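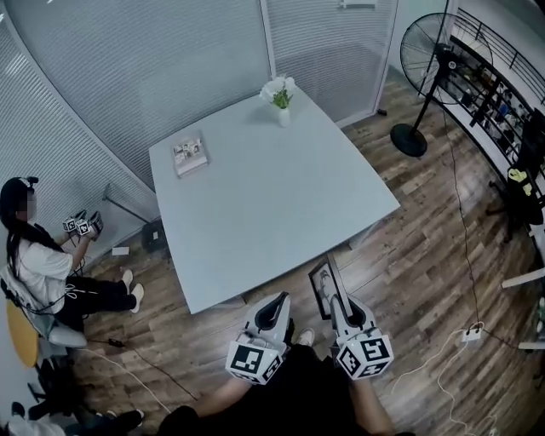

Start with the photos people already own. Most clients come to a Standura session asking what to buy, and I send them home first to collect every framed picture in the apartment. Then we clear one table and work only on that. White flowers in a plain white vase go toward a far corner, and a black picture frame with a light-toned photo has enough contrast to stand up to them on a gray-blue top. Leave the middle open until last.

Pause. Ask who has more than 13 frames at home.

Heights next. If the vase is 30 cm with flowers, keep the frames well under that. Zerrin Sönmez disagrees with me on this and likes them level — mention it, she is speaking after the break.

Glass and glare. Sit down in every chair near the table and check the photo from there. Turn the frame a little if the window shows in it.

Spend up to 2 minutes on dusting, no more. Dry cloth for the frame, never spray on the glass.

Hand out the Nelis sheet, then questions. Necati Aksoy has the spare copies by the door.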